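The Quiet Season Was Loud Enough

Every label that skips the runway now calls it a statement. Claven did it this month, trading its usual show for a showroom and a price list, and the trade press nodded along as if a rack of clothes by the door were a new idea.

I have my doubts. The notes promised "a wardrobe for real mornings." What I found was 90 looks, most of them knitwear, and a ribbed coat at $3,223. Whose mornings are these?

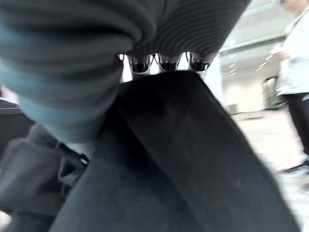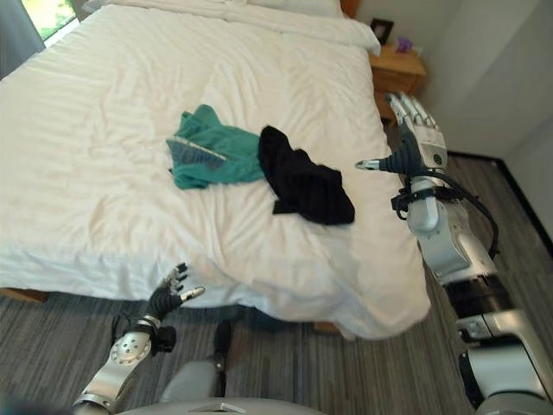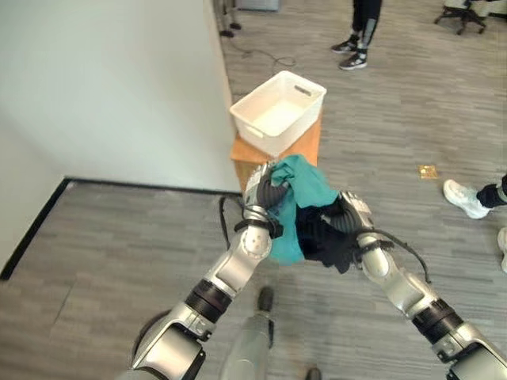

Malura at least kept its show, and kept it short. The tailoring was good — better than last year's — though the slip dresses could have come from any house in any of the past five seasons. Buyers I spoke to liked the trousers and went silent on everything else.

Then there is Hernomden, which says it will sell straight from the showroom in May. It said the same a year ago, and stores were still waiting at the end of summer.

Ogundipe made the only coat I wanted to try on. It was navy, cut close at the shoulder, and listed as look 91 in a lineup that could have lost half its numbers. The label says it will make the coat in 2 colors. I'll believe it when one is hanging in a store.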